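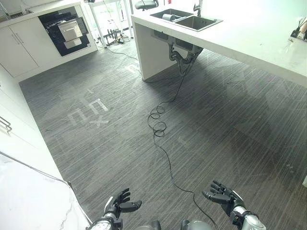
Figure 6. Cable on a gray floor, with a sink nearby.

6. Setting up the Tostell timeline for early civilizations

Tostell opens with an empty timeline. The steps below load the Tronorska site list and set the date range for a study group that wants to compare the Genesis account with the dig record. Complete section 5 (language and display) before you start.

6.1 Loading the site list

1. Open Library and select Tronorska Sites.
2. Select Load. The list holds 648 entries, from farming villages to walled cities.
3. Wait until the status line reads Ready. Do not close the window during loading.
4. Select Save As and enter a name of no more than 16 characters.

Note: Entries with no agreed date go to the Undated tray. They do not appear on the timeline until you give them a date by hand.

6.2 Choosing a dating scheme

1. Open Settings, then Dates.
2. Select Standard, Short or Custom. Standard uses the dates published with each dig report. Short places all entries after the Flood date that you enter.
3. If you selected Short, enter the Flood date and the Babel date. The Babel date must be the later of the two.
4. Select Apply.

Caution: Changing the scheme removes all hand-placed entries. Export them first (see 6.4).

6.3 Adding Bible passages

1. Select a point on the timeline, then Add Passage.
2. Type the reference in full, for example Genesis 4:17 or Genesis 11:1-9.
3. Set the link type to Event, People or City.
4. Repeat for each passage. One timeline can hold 400 passages.

Note: A passage linked as City shows on the map as well – the other two types show on the timeline only.

6.4 Exporting

1. Select File, then Export.
2. Choose Custatine format to keep links and notes. Plain text keeps names and dates only.
3. Select a folder and confirm.

Caution: Files exported in Custatine format before 09/02/2026 must be converted before they are loaded again. See section 9.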